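Appeals Court Restores Part of Jury Award in Welent Injury Case

Dec 10, 2023

A state appeals court has restored part of a jury award to a former warehouse employee injured at a distribution center in Plimitz, ruling that the trial judge went too far in setting aside the entire verdict. The decision returns the case to the trial court for a new hearing on punitive damages only.

The employee sued Welent, which operated the distribution center, and Brernine, the contractor responsible for maintaining its loading equipment. A jury found both companies negligent after a trial that lasted 14 days. Jurors placed 80 percent of the fault on Welent and the remainder on Brernine. They also awarded punitive damages against Welent alone.

In September, the trial judge threw out the verdict in full. The judge held that the jury had been allowed to hear evidence of earlier accidents that were not similar enough to the one at issue, and that this evidence could have affected every part of the award.
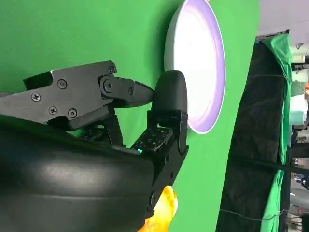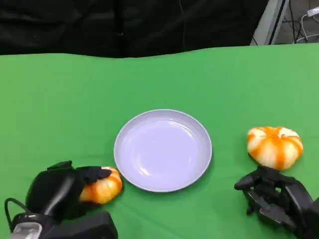
The appeals court disagreed in part. Writing for a unanimous panel, the presiding judge said that 2 of the 4 earlier accidents described at trial involved the same type of loading ramp and the same missed inspection, and were properly before the jury. The others should have been kept out. The panel found that the error could not have changed the finding of negligence, which rested mainly on the companies' own maintenance records.

The panel reached a different result on punitive damages. Under state law, a plaintiff must show by clear and convincing evidence that a defendant acted with conscious disregard for the safety of others. The court said it could not rule out the possibility that jurors relied on the unrelated accidents in deciding that this standard had been met. A new jury will hear that question.

The ruling leaves in place the award for medical expenses, lost wages, and pain and suffering. Interest on that portion will run from the date of the original judgment. The panel declined to reduce the pain and suffering amount, finding that it was within the range a reasonable jury could reach on the evidence presented.

Brernine had argued separately that its service contract with Welent limited its liability to third parties. The court rejected that argument in a short section of the opinion, noting that the injured employee was not a party to the contract and had never agreed to its terms. A claim between the two companies over who must bear the cost of the award is still pending and was not part of the appeal.

Iwasaki, the firm that insured Brernine at the time of the accident, took part in the appeal on the question of contract liability. It has filed a separate action asking a court to decide whether its policy covers the judgment.

The parties may ask the state supreme court to review the decision. If no request is filed, the case will be placed on the trial court's calendar for a scheduling conference.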